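Loose threads, or what the gripper at work is learning from us

Returns, repairs and other complaints from the back of the building

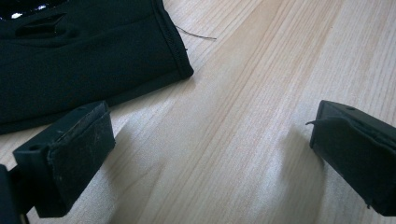 Odette Brannick

I've been in finishing at Bruditz for nine years, and in that time I have been told on two occasions that my job was going away. The first time it was a folding machine, which now lives under a sheet next to the loading door. The second time is happening now, and it comes with a pair of black blocky fingers and a login.

For anyone who hasn't read this blog before, finishing is the last table a garment crosses before it gets bagged. We look for open seams, bad prints, crooked labels, and above all thread. One wisp hanging off a hem is enough for a customer to send the whole thing back. On black knit you find it with your fingertips more often than with your eyes, and then you snip it, or you leave it alone because it's part of the stitching and pulling it will open the hem all the way to the side seam. Knowing which one you've got takes a new person most of a season.

So in April a company called Sitesero moved into the Plikham plant with a project they call Han. The plan, as it was put to us at the Tuesday meeting, is that we do our normal handling with a gripper held in the hand, with a camera on it, and the recordings teach a machine arm to do the same thing later. We were told to think of it as "passing on our skills." I would like to point out that when I passed on my skills to the last three trainees I got a lead's rate for it. For this I got a lanyard.

The quota is 645 recordings a week for the table, and the slide at the meeting said they want 2000 before they even look at whether it works. (My arithmetic says that's a little over three weeks. Their calendar says summer. I asked and was told some recordings "don't count," and nobody could tell me which.)

I'll try to be fair. The people from Sitesero are polite, they bring their own extension cords, and one of them spent a whole afternoon at my table learning to check a collar, which is more than any manager has done. The gripper isn't heavy. And if a machine wants to take over the lifting and turning of garments, it can have it. My wrists would sign that paper today.

But look at the thing next to a hem. A thread that fine, lying flat on the wood, and on either side of it two blocks with pads on them. One pad is already scratched up and specked with dust and lint, and there's a bit of fluff sticking out sideways from the tip of the other finger. I clean my hands on my apron forty times a shift without thinking. When I asked who cleans the pads, and how often, and whether a garment touched by a linty pad has to be brushed again, there was a pause and then somebody wrote it down.

My other trouble is with what gets counted. A recording is a pick up, a move, a put down. That's a nice clean unit. Most of what I do at that table doesn't have a pick up in it. I slide my palm down a seam. I stop for half a second over a shiny print on black fabric and tilt my head, to see if the bubble is a bubble or just the lights. I decide to leave something alone. I asked how leaving something alone gets recorded, and the answer was that it would be "handled in a later phase." I have worked in factories long enough to know what a later phase is.

And meanwhile the work has changed already, before any arm has shown up. We're slower, because you can't feel anything through a gripper. The daily target hasn't moved, so the time comes out of somewhere, and where it comes from is the checking. Two of us do recordings and the others pick up their share of the real garments. Nobody's hours have been cut. I want to be clear on that, because people in town are saying otherwise. What has been cut is the talk across the table, because the office asked us to keep our heads and hands out of each other's recordings. That talk is how I learned the job.

Management keeps saying it's a tool, same as the scissors. Maybe so. I bought my scissors myself and they've never asked me for 645 of anything.

I've put three questions in writing. Who cleans the pads. What rate we're on while we teach. What happens to the target on recording days. The second one came back with "under review," and the other two haven't come back yet. I'll post the replies when I get them.

Next week I'll be back to zippers, for those of you who only come here for the zippers.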